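**The Lost and Found Column, in Which the Bin Is Full Again**

Tuesday, September 6, 2022

The gray bin is back on the table, and so is this column.

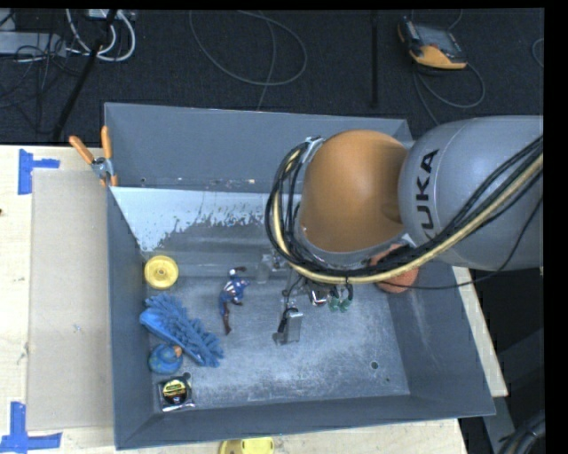
A reader on the Pridiseck side of the building writes that we should stop calling it lost and found, as things get lost and then they get put in a bin, and in three years of walking past it the finding part has yet to come up. The same reader would like it renamed the Bin. We have put this to the people who print the labels and they have asked for a purchase order.

So, to business. Currently up for reclaiming: one yellow plastic wheel, or possibly a disc, depending on what you were using it for. If you own something that now goes in circles or has stopped going at all, come and try it for size. Also one superhero in blue, stars unconfirmed but stripes definitely present, with dark red-brown boots and matching gloves. He has one arm bent outward and a good deal of dignity, considering the company.

The company includes a blue duster with the fuzzy microfiber fingers. Dusters are the great mystery of this column. We understand how a toy gets left behind – it falls out of a bag, a child is carried off to dinner, the parent finds out at bedtime. A duster has to be brought in on purpose, by an adult, and then forgotten on purpose too. June's bin had a squeegee from the Orkeo kitchen and it was never claimed either. It now lives on the second-floor windowsill and does very good work.

The rules, for those who joined over the summer:

- Claims go to the Engström desk, extension 1441. Leave a message. Please say what the item is in the message. "It's mine, I think it's blue" covers most of the current stock.
- Items are kept for 75 days and then go to the thrift store on the corner, where you may buy them back for what we are told is a fair price.
- No food. This includes food in a container with a lid.
- Single gloves may be handed in but we make no promises. Gloves attached to a superhero count as part of the superhero.

Fetness members, your locker clear-out is on the same schedule as last year, and whatever is left in there comes to us. Last year that was 20 water bottles and a shoe. Please take your bottles home. We would also like the other shoe, which we believe is still in service somewhere.

Two corrections from the last issue. The umbrella listed as "black, ordinary" belonged to someone who wishes it known that it was navy and a gift. And locker 3385 does not exist, so whoever has been writing that number on the sign-out sheet can have their padlock back when they tell us where it was.

Donations of a second bin will be considered. It doesn't have to be gray.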